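The Last Bottle of Pradalia

My grandmother left me 164 dollars, a cast iron pan and the recipe for Pradalia, and it was the recipe that caused all the trouble.

You won't have heard of Pradalia unless you grew up within smelling distance of our street. It was a cordial. Nana made it every October from blood oranges and something bitter she dug up behind the shed, and you had it with soda water in summer or straight off a spoon if you had a cough. My cousin Lindsay once had seven glasses of it at a christening and slept through two hymns and the cake. There was no alcohol in it whatsoever, so make of that what you will.

Anyway, the recipe. It came in an envelope with my name on it, and I opened it at the kitchen table with my aunt Madalena breathing down my neck. Oranges, sugar, lemon peel, all fine. Then the last line, in Nana's terrible slanted handwriting: one handful of rerkitz, and don't let Madalena near it.

"What's rerkitz?" I said.

"Never heard of it," said Madalena, and went off to defrost something.

Well, I looked in every book in the library, and then I asked Olga Robles at the nursery, because Olga knows every weed between here and the coast. She thought it might be a kind of gentian, or else a spelling mistake. She sold me a punnet of gentian anyway (she's no fool, Olga) and I planted it in the laundry trough, where it died.

So I started guessing. I made a batch with dandelion root and it tasted like a wet dog. I made one with wormwood and couldn't feel my tongue until teatime. Six batches I made that spring, and every one went down the sink except the dandelion, which I gave to Brodie Wihongi next door, and he said it was lovely and put it on his roses.
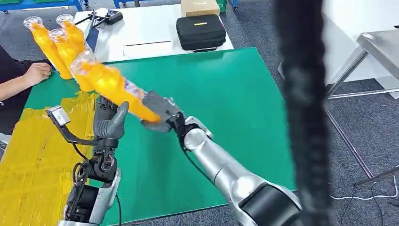 Ye-ji Ryu reckoned I was going at it backwards. You don't find out what's in a drink by drinking it, she told me over the fence, you find out by asking who bought the sugar. Somebody had to be lugging it home for all those years, and it certainly wasn't your nana with her hip.

I hadn't thought of that. Nana did her shopping at Santoro's on the corner, on account, and old ladies who shop on account leave paper behind them. I went through the biscuit tins under her bed and there they were, years of little pink dockets held together with a perished rubber band. Sugar, sugar, lemons, sugar. And every October, at the bottom, in the grocer's tidy capitals: M. BARROS, COLLECTED.

I took the dockets round to my aunt's and laid them out on her good tablecloth like a detective. She looked at them for a long while. Then she got up, moved the step stool across to the pantry and brought down a jar from behind the flour.

"It's just orange leaves," she said. "Dried ones. I used to climb up and pick them for her when I was little, and that was the noise I made when I slid down the trunk. Rerkitz. She thought it was the funniest thing she'd ever heard."

"Then why weren't you allowed near it?"

Madalena went a bit pink. "I fell out of the tree," she said. "When I was nine. Broke my arm in two places, and she never forgave herself. She only ever let me do the sugar after that -- wouldn't even have me in the yard when she was picking."

I didn't know what to say, so I put the kettle on, and it wasn't even my kettle.

We made the batch together the next weekend, with me up the ladder and my aunt at the bottom calling out directions, most of them wrong. It came out a bit cloudy. Lindsay drove over and had a glass, then another, and was asleep on the couch before the news.

Brodie says he still prefers the dandelion.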